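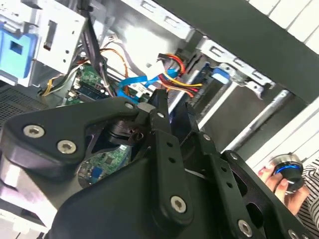
Vol. 5, No. 2

Bevan and Prosser – Shared Broadcast Rights in Regional Game Leagues

5. Viewer Movement Between Channels

5.1 Background to the Rights Split

The Velbridge League sold its broadcast rights as a single package during its early seasons. One channel carried every match, and the league had no player or site of its own on which to show them. Under the agreement that took effect on 09/02/2019, the rights were divided. Pivow, the outside streaming service, kept the evening matches and the finals. The afternoon matches moved to the Kincaid channel, which the league runs from its own website. Both services carried the same commentary and the same match graphics, supplied by the league's production partner, Nostinex.

Section 4 dealt with the price paid for each part of the package. The present section is concerned with the audience. A league that divides its rights accepts the risk that some viewers will watch one half of the schedule and never look for the other. The buyers accept a similar risk, as each pays for a share of an audience whose habits were formed when all matches could be found in one place. Earlier work on television sport suggests that regular viewers will follow a team to a new channel if the cost of doing so is low. It is less clear that the same holds for game leagues, where many viewers arrive through a channel's front page and have no settled attachment to a team.

5.2 Sources and Method

Two sources were used. The first was a set of hourly viewer totals supplied by the league for both services. The totals give the number of open sessions and do not identify individual viewers. A person who left one service and joined the other would therefore appear as a loss in one table and a gain in the other, with nothing to link the two. For this reason the totals are used here only to describe the general shape of the audience across a match day.

The second source was a survey. An invitation was placed below the video player on both services during the regular season, and 882 completed forms were received. Respondents were asked which matches they had watched in the preceding month, where they had watched them, and how they had learned of the start time. They were also asked whether they had known, before reading the question, that the schedule was divided between two services. Forms in which the answers on viewing place and viewing time conflicted were kept in the sample and marked, so that each result could be checked with and without them. No result reported in this section changes direction when the marked forms are removed.

The survey has clear limits. Viewers who had stopped watching altogether could not see the invitation, and people who fill in forms are likely to care more about the league than those who do not. The findings should be read as a description of the active audience during the period of study.

5.3 Awareness of the Split

Awareness was higher than the league had expected. More than 700 respondents said that they knew matches were shown in two places. Among them, the most common source of this knowledge was a spoken notice given by the commentators at the end of each broadcast. The printed schedule on the league's site was named less often, and paid advertising was named rarely.

Knowing about the split did not always lead a viewer to use both services. Respondents who described themselves as followers of one team were the most likely to have watched on both. Those who said they watched "whatever is on" tended to stay with Pivow, and many of them could not name the address of the Kincaid channel although they were aware that such a channel existed. The difference between the two groups was larger than the difference between younger and older viewers, or between viewers who played the game and those who did not. 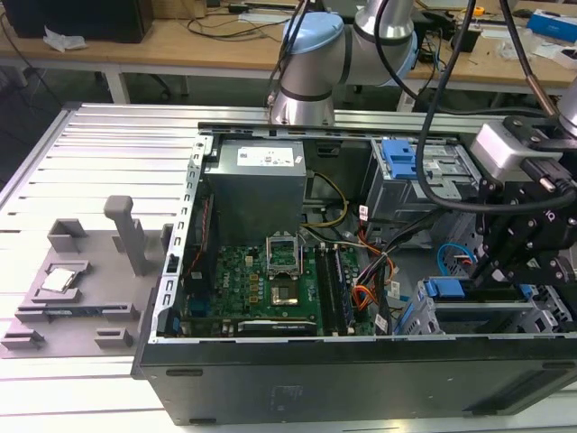
Figure 2. Desktop computer case with side panel removed, showing power supply, motherboard and memory modules.

5.4 Reasons Given for Staying or Moving

Respondents who had watched on only one service were invited to explain why in their own words. The answers were sorted by both authors working separately – Bevan from the original forms and Prosser from a copy with the viewing data removed – and the two sets of labels were then compared. Where the labels differed, the answer was discussed and given a single label.

Timing was the leading reason. Many respondents were at work or in class when the afternoon matches were played, and would not have seen them under the old agreement either. This group should not be counted as an audience lost through the split. The second reason was the chat window. Pivow viewers already had accounts, display names and lists of friends on that service, and several wrote that a match without familiar company was of little interest to them. The third was picture quality on older devices, a complaint made mainly by those who had tried the Kincaid channel once and returned.

Cost was seldom raised, as both services were free to watch. It would be unwise to extend the findings to leagues that place part of their schedule behind a charge.

5.5 Effects on the League and Its Partners

The hourly totals show that the afternoon audience fell in the opening weeks of the new agreement and then recovered in part. The evening audience remained steady. Taken with the survey, this pattern suggests that committed viewers moved within a short period and that casual viewers, for the most part, did not move at all. The league gained direct contact with the first group, including the right to send match notices by email, and gave up some of its reach among the second.

For Pivow, the loss of the afternoon matches appears to have had little effect on evening viewing. It had been argued within the league that a smaller package would weaken the habit of daily viewing and so reduce the value of the matches that remained. The available totals do not support that view, although a single season is a short period in which to judge it. The question of habit is taken up again in Section 6, which compares the regular season with the finals and considers how the terms of renewal were set.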